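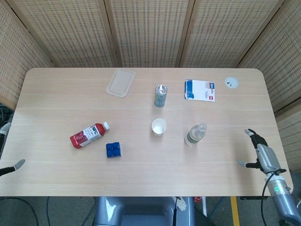

The Pukadlow is a two-channel USB audio interface aimed at people recording vocals and acoustic instruments at home. I bought mine in May and have since tracked most of an EP through it, chiefly a small-diaphragm condenser on steel-string guitar and a dynamic on voice. The chassis is low and squat, a good deal shorter than an upright drink can, and takes up little of a tabletop. A folding screen with woven panels, set up behind a table, does very little to the sound of a room at low frequencies, so the room notes below should be read with that in mind.

## Preamps

Gain is set by two stepped knobs. Steps are even up to the last quarter of travel, where they become coarse. With the dynamic I needed nearly all of it, and hiss was audible on solo'd quiet passages once compression was applied. The condenser was fine at the midpoint. There is no pad. A loud strummed part clipped the input at minimum gain until I moved the mic back.

Phantom power is switched globally, so a ribbon on channel two gets it whether you want it or not.

## Drivers and latency

I run sessions at a 128-sample buffer. The first driver dropped out every few songs; the update dated 26th August has been stable over 34 takes. Direct monitoring is a mono/stereo switch with a blend knob. In mono, both channels are centred, as they should be. The blend knob has no detent.

## Headphone output

Adequate for closed-back phones. My 470-ohm pair ran out of level with the drummer's guide track in the mix, and I went back to the external Fokden amp for those.

## Bundled software

The licence card covers Zindis Lite, limited to 8 tracks. Vocal doubles alone used that up. The included Shenoy reverb is usable on backing parts, with a metallic tail on anything longer than a short plate.

## Build

Metal case, plastic knobs. The left gain knob developed slight play. Input jacks are not locking. The USB cable supplied is too short to reach a computer on the floor.

Rating: 26 out of 34 on my usual scoring sheet, with most of the lost marks under preamps and phantom switching.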